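New Points Card at Gunn Markets Starts 7th April

If you do your weekly shopping at Gunn, you may have noticed the new sign-up sheets by the registers, and I'm happy to tell you they are for something a lot of us have been asking about for a good long while. The store is bringing in a points card, called Broltell, and it starts on 7th April at both the Dundden store and the smaller one over in Clatby.

It's free to join, and it works the way you would hope. You get 2 points for every dollar you spend on groceries, and once you reach 2000 points the register takes $4 off your next order (you can save it for later if you like, just tell the cashier before you pay). Gas, stamps and gift cards don't earn anything, which is a bit of a shame, but milk, meat, produce and the store-brand canned goods all do, and so do items that are already marked down!

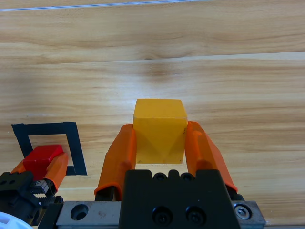 Coupons are the part most of you have written in about, so let me go through that slowly. Paper coupons from the Sunday insert can still be used along with the card, one per item, and your points are figured on what is left after they come off. I would set aside a few minutes the night before, clear yourself a stretch of tabletop, a light wooden one with plenty of grain and knots to it if you have that kind, and lay the coupons out flat next to the weekly ad so you can match them up. The Broltell offers are separate and load straight onto the card, and those can't be doubled.

The Clatby store tried the card out in December with 201 households, and almost all of them chose to keep it, so I have good hopes for it here. Any points those families earned during the trial will carry over, and they don't need to fill out a new form.

Everyone else can sign up at the customer service desk in either store. Bring a phone number you'll remember, because that's what you type in if you leave the card at home (and I will, I know I will). One card covers the whole household, and you can ask for a second one for your spouse or your teenager at no charge. Sheets filled out early are being held at the desk, and cards can be picked up there from opening time on the first day.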